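Reading time: 6 min

We use cookies to keep this site working and to count visits. By continuing to read you accept this.

Course handout 5: Storing and handling small stock
Stockroom Practice, evening section
Posted Dec 24, 2019

This handout covers what we did in the second half of the last meeting and adds the parts we skipped. Bring it with you, since the worksheet refers to the numbered rules below.

1. What counts as small stock

For this course, small stock means anything you can pick up with one hand and that is kept in quantity. Screws, fittings, fuses, sample blocks, labels, caps, batteries. It does not include anything kept on a pallet or hung on a wall hook. Those have their own handout.

Small stock causes most of the errors in a stockroom. The parts are cheap, so people are careless with them, and many of them look alike. A fitting put back in the wrong bin may sit there for months before anyone notices. By then it has been counted as the wrong part at least once.

2. Locations

Every item has one home location. The home location is written as aisle, shelf, bin, in that order, with a dash between each. Do not write "top shelf" or "near the door." Shelves are numbered from the floor up, so a new shelf can be added at the top without changing the old numbers.

Overflow is a separate location with its own code. If the home bin for an item is full, the rest goes to overflow and the bin card gets an O in the upper corner. When the home bin runs down, check for the O before you reorder. In the Boltevero case we read in class, the stockroom had 3,000 washers in overflow and ordered 2,000 more, because the card had been replaced and the O was not copied onto the new one.

3. Bins and trays

A bin stays on the shelf. A tray moves. That is the only difference that matters here, and the size or shape of the container has nothing to do with it. If you carry a bin to the bench, it has become a tray for as long as it is off the shelf, and the tray rules apply to it.

Tray rules:

3.1 One part number per tray.
3.2 The tray carries a slip with the part number and the home location.
3.3 A tray left overnight goes in the holding rack with its slip facing out.
3.4 Never top up a tray from a second tray. Return both to the shelf and draw again.

Rule 3.4 gets the most complaints. It seems slow when both trays hold the same part. The trouble comes when they hold different lots of the same part, and once they are mixed you cannot sort them by eye.

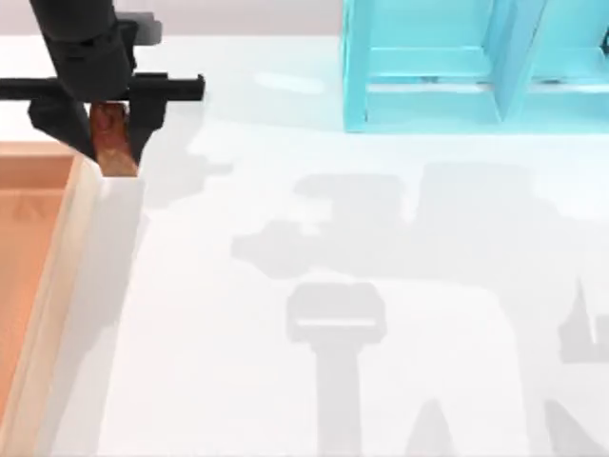

Color coding is useful as long as it stays simple. Pick one meaning for color and keep it. In some stockrooms color means the department, in others it means the status of the goods, and either will work. Trouble starts when color means both. Suppose we use color for status: an orange tray like the one along the left side of the picture could mean "waiting for inspection," and then every orange tray in the building has to mean that, including the one somebody grabbed for paper clips. Write the meaning on a card and post it where the empty trays are stacked. Six colors is too many for most people to remember. Three is comfortable.

Color must never be the only mark. Some of your coworkers will not be able to tell certain colors apart, and some lighting makes it hard for everybody. The slip in rule 3.2 is still required on a colored tray.

4. Drawing stock

Draw from the front, refill from the back. With a shelf open on one side only, take everything out, put the new stock in first, and set the old stock in front of it. This takes a few minutes and people skip it. For parts with a shelf life, such as batteries and adhesives, skipping it means throwing stock away later.

Record the draw before you leave the aisle. The Himis form has a line for each draw and a running balance in the last column. Fill in both. If the balance does not match what you see in the bin, do not correct it. Put a question mark next to the line and leave it for the cycle count.

5. Cycle counts

A cycle count is a count of part of the stock, done often, in place of one large count of everything once a year. The list for each count is made up in advance. You do not choose the bins yourself.

The Farooqui schedule, which we use in this course, splits the stock into three groups by how fast they move. Fast items are counted every month, middle items every quarter, slow items once a year. With 24 bins on a list, one person can finish in a morning and still have time to recount the ones that came out wrong.

How to count:

5.1 Cover the balance column before you start.
5.2 Count into groups of ten. Set each group apart.
5.3 Write your count in pen.
5.4 Uncover the balance and compare.
5.5 If they differ, count again from the start. If they still differ, ask a second person to count without telling them either number.

For very small parts, weigh a sample of 40, work out the weight of one, and divide. Use a larger sample if the parts are light. Subtract the weight of the container first. Several of you forgot this on the practice sheet, and your answers were high by the same amount.

6. Damaged and unknown parts

A damaged part does not go back in its bin, even if the damage is slight. Put it in the damage box with a slip. An unknown part goes in the unknown box, with a note saying where it was found. Do not guess its home. The Colley exercise at the end of the worksheet is built around one part that was guessed at and what happened to the counts over the following quarter. Work through it with the bin cards side by side.

7. For next time

Read sections 4 and 5 again and complete the worksheet through question 18. For question 11, show the container weight on its own line. We will start with receiving, so look over the sample packing lists as well. Worksheets are due at the start of the meeting.

Get new handouts by email. Enter your address to join the course newsletter. You can unsubscribe at any time.

Comments (3)

stockroom_dee
In 5.5, does the second person count the whole list again or just the bin that didn't match?

Course author
Just that bin.

mt_parts
We use color for department where I work and switching would be a mess. Good to hear either way is fine. The overflow O is going on our cards this week.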